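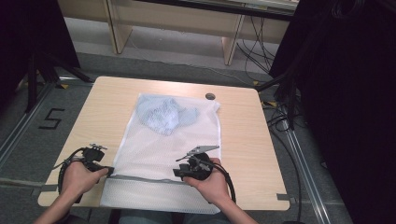 Do mesh laundry bags really help, and how full can you go?

Posted by Ryan Mottram, January 5, 2019

Hi all. I got a pack of zip-up mesh bags for Christmas (I know, living the dream) and I've started putting my better tops in them. The first to go in was a pale blue one I'm quite fond of. It came out clean enough but so creased that I spent ages at the ironing board, and there was a patch near the hem that still felt a bit soapy. I'd bunched it up and shoved it to the end of the bag, then zipped it shut.

So am I meant to fold things first? And can I put more than one top in each bag? We've got an old Goodall machine that came with the flat and I mostly use the 30 degree wash. The instructions went out with the wrapping paper in December, sorry.

Mitsuko Hattori

I've used these for years and yes, fold it! Do up any buttons, turn it inside out, fold it loosely in half and then in half again if it still doesn't fit. You want it lying fairly flat with some room to move about. If it's in a ball the water has a job getting to the middle, and that'll be your soapy patch I should think.

I stick to one top per bag, or two if they're really thin – vests, that sort of thing. Socks and tights can all go in together. I also turn the spin down, as mine goes much too fast for anything delicate, and I take the bag out the minute it finishes. Leaving it sitting there for an hour while I watch telly is how I ruined a lovely blouse.

Oh, and close the zip all the way and tuck the puller under the little bit of elastic if yours has one. Mine worked its way open once and I was fishing a bra strap out of the door seal.

If it still feels soapy, try less powder before you blame the bag. I use almost half of what I used to and can't tell the difference.

skimcombe_sue

just hang it up wet on a proper hanger and the creases drop out. never iron anything me

Ryan Mottram

Thanks both. Folded it this time, spin turned down, and it's on a hanger over the bath now. It's a lot less crumpled than last time! I'll try less powder on the next load – I've been filling the drawer right up to the line.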